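Inicio | Hilos | Técnica | Eventos | Archivo

Montserrat Cervantes
10 de septiembre

Hilo. Jornada de puertas abiertas de Brultmont, nave de Pralledura. Manipulación doméstica: tarros, bolsas, cestas, baldas. Tomé notas toda la mañana y las paso a limpio con lo que me parece útil para quien trabaje en agarre. 1/16

2/ Formato: grupos reducidos, tres puestos, un técnico por puesto. En el primero, el brazo. En el segundo, las tareas hechas a mano por personas, que sirven de referencia. En el tercero, el etiquetado. El recorrido lo llevó Macario Huerta, responsable de integración.

3/ Puesto uno. Brazo de siete ejes, pinza de dos dedos con almohadilla de silicona, cámara en la muñeca. Tarea: coger un tarro de una bandeja y dejarlo en un plato. Sin fuerza programada por objeto – el controlador cierra hasta detectar contacto y luego ajusta por deslizamiento.

4/ Con vidrio seco y tarro vertical, la secuencia es limpia. Con el tarro tumbado, el planificador tarda más y a veces elige la tapa como superficie de agarre. Huerta lo comentó antes de que nadie preguntase. Se agradece.

5/ Dato de configuración: el lazo de control de la pinza va a 500 Hz. El de visión va bastante por debajo y no quisieron dar cifra. La diferencia se nota cuando alguien mueve el objeto a mitad de trayectoria: el brazo termina en la posición antigua y vuelve a empezar.

6/ Pregunté por la parada de seguridad. Hay dos niveles: reducción de velocidad al entrar en la zona y parada completa al cruzar la línea interior. El segundo nivel lo probaron con una varilla. El primero no lo probaron durante mi turno.

7/ El brazo monocular que enseñaron en agosto ya no está. Lo ha sustituido la unidad de Jaramillo, con el mismo controlador y otra muñeca. Según Huerta, la anterior perdía calibración al cambiar de herramienta. No enseñaron curvas de repetibilidad de ninguna de las dos.

8/ Puesto dos, que para mí era el motivo del viaje. Una mesa blanca contra la pared, una estantería al lado y objetos corrientes. Se pide a una persona que haga la tarea sin instrucciones finas y se estudia cómo reparte el trabajo entre las manos.

9/ El catálogo de tareas tiene 177 entradas. Casi todas son bimanuales. Tonantzin Esquivel, que lo mantiene, las divide según lo que hace la mano no dominante: sujeta, orienta, espera o estorba. La cuarta categoría es la que más discusión genera en el equipo.

10/ Tarros: una mano fija el cuerpo y la otra trabaja desde el lado opuesto. El problema para una pinza es que el vidrio transparente da mala profundidad y los bordes metálicos dan reflejos. Brultmont rellena los huecos con un modelo de contorno. Funciona con tarros que ya conoce.

11/ Bolsas flexibles: el centro de masas se desplaza al cerrar los dedos. Esquivel insiste en que no tiene sentido hablar de «punto de agarre» en una bolsa – propone hablar de zona, con margen para que el plástico ceda. Comparto la idea. Queda por ver cómo se evalúa.

12/ Estanterías: los montantes ocultan parte del objeto y limitan el ángulo de la muñeca. Una persona corrige a ojo. El planificador necesita el montante modelado con holgura, y esa holgura le quita soluciones válidas.

13/ Puesto dos: tarro a dos manos sobre la mesa, y bolsa verde y blanca junto al montante de la estantería, con la mano derecha ya cerrada y la izquierda abierta.

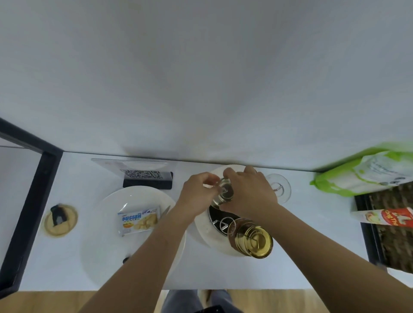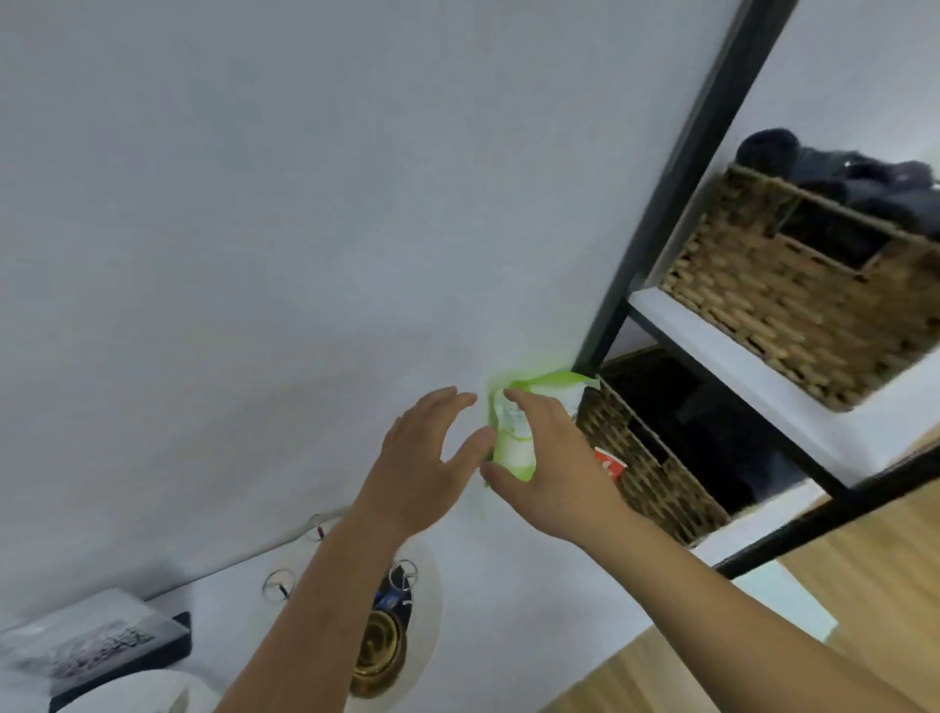 14/ Eliseo Tlapale objetó en el turno de preguntas que copiar el reparto humano entre manos no garantiza nada si la máquina tiene pinzas y no dedos. A su juicio, lo aprovechable es el orden de los contactos, y la postura sobra.

15/ Esquivel aceptó la mitad. El orden se conserva en tareas rígidas. En bolsas, la postura de la mano abierta condiciona el contacto siguiente, y si se descarta se pierde información. Quedaron en comparar las dos versiones con un subconjunto de 75 tareas.

16/ Puesto tres, breve: el etiquetado se hace con Luvby, por intervalos de contacto. Dos anotadores por secuencia y un tercero si discrepan. Pedí el criterio para marcar el inicio de un agarre parcial y me remitieron a la guía interna. Si la publican, la enlazo en este hilo.

Imprimir | Enviar por correo electrónico

41 compartidos | 1 comentario

Wenceslao Barrera
Estuve en el turno siguiente y sí probaron la reducción de velocidad, con una persona entrando despacio desde el lateral. Correcta, aunque el brazo tardó en recuperar la velocidad nominal cuando la zona quedó libre. Sobre el punto 12: pregunté si la holgura del montante es fija y me dijeron que sí, la misma para toda la estantería. Yo la haría depender de la velocidad de aproximación.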